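Progress report to Folitz, street delivery pilot
05/12/2019

Hi all, back with the second update on the Zostato kit. The last one went out in February and was mostly me complaining about customs paperwork, so this one should be more fun to read!

Quick recap for anybody new on the list. We're reviewing the Zostato add-on navigation kit (the box, the sensor mast and the software license) to see if it's worth fitting to our Nuten sidewalk rovers before we order for the whole fleet. The kit is $2992 per rover, and your grant covered 4 of them. Three are installed. The fourth has a bad connector and I'm still waiting on the replacement, which Zostato says is in the mail (they've said that twice now).

Installation went better than I expected. The manual says a full day and we got it down to about three hours once we stopped trying to route the cable the way the drawing shows. I do wish the bolts were all one size. The setup screens are easy, and I like that you can redo a route without wiping the old one.

Battery life is my big gripe. With the kit on we lose a good chunk of run time, and I've asked Nguyen, our parts supplier, to quote us on the larger pack. The speed limiter also resets itself after every software update, so please don't skip that step on the checklist!

On to the streets. We picked ordinary residential roads with patchy asphalt, because smooth parking lots tell us nothing about how the kit copes with bumps. 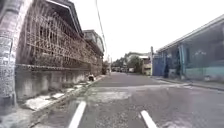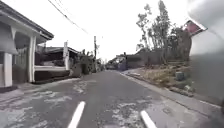

The route plan has eight segments and we're through the first five. I'd like to finish the rest before anyone signs for more kits, and I want at least one segment repeated after dark. Support has been friendly but slow, usually a couple of days per answer, and I'd push for a better support deal if we do go ahead.

Money is on track apart from the battery packs, which weren't in the original budget. I'll send the Nguyen quote over as soon as I have it, along with the updated parts list.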